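Ticket 1167 - Pugh policy skips or misgrasps the clear bottle
Project: Brirnia, tabletop pick and place
Opened: 20 March 2026
Status: Open, workaround in place
Component: grasp policy, camera inputs

Summary
The policy trained on 200 demonstrations handles the red can well but is unreliable on the small clear water bottle. On the Goltex bench it closes early and stops short of the bottle in 29 test runs. The same checkpoint had no such problem on the Purkum bench in August.

Setup
Piper arm, white printed bracket, parallel gripper. White tabletop against a white wall, perforated basket on the left as the drop target. Inputs are one fixed camera and one wrist camera. Checkpoint is step 4000. The task order is can first, then bottle.

Checked so far
Gripper calibration - redone, no change.
Camera timestamps - both streams line up.
Cable slack - the braided cable has enough loop to reach the right side of the table.
Lighting - even, but the bottle has very little contrast with the table and wall.

Frames attached for whoever picks this up next:

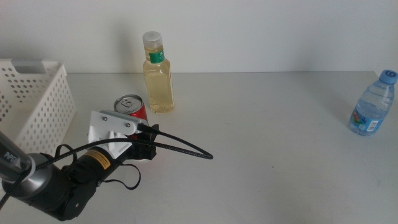
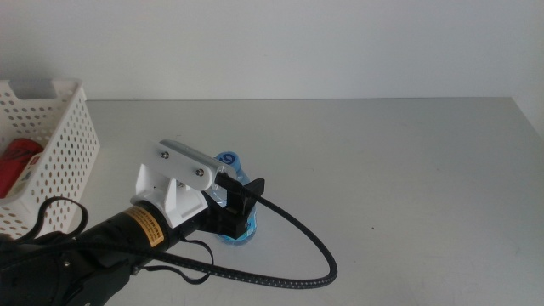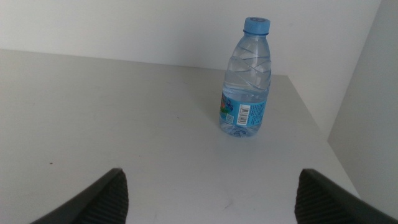 Fixed camera, gripper at the can; fixed camera, gripper at the water bottle; wrist camera, fingers open with the bottle ahead.

Notes
In the second frame the fingers and link plate hide most of the bottle from the fixed camera. At that point the policy has to rely on the wrist view for the last part of the approach. The wrist view shows the bottle clearly while it is still some distance ahead of the fingertips.

We masked the fixed camera for the final approach and reran the failing cases. The early close went away in most of them. Masking the wrist camera instead made the arm stop even shorter. That points to how the two views are weighted - the hardware looks fine.

Workaround
Run with the late-approach mask turned on. Leave it off for the can.

Next steps
Retrain with random dropout on the fixed view and compare against step 4000 on the same start positions. Add demonstrations with the bottle near the right edge of the table. Keep this ticket open until both results are attached.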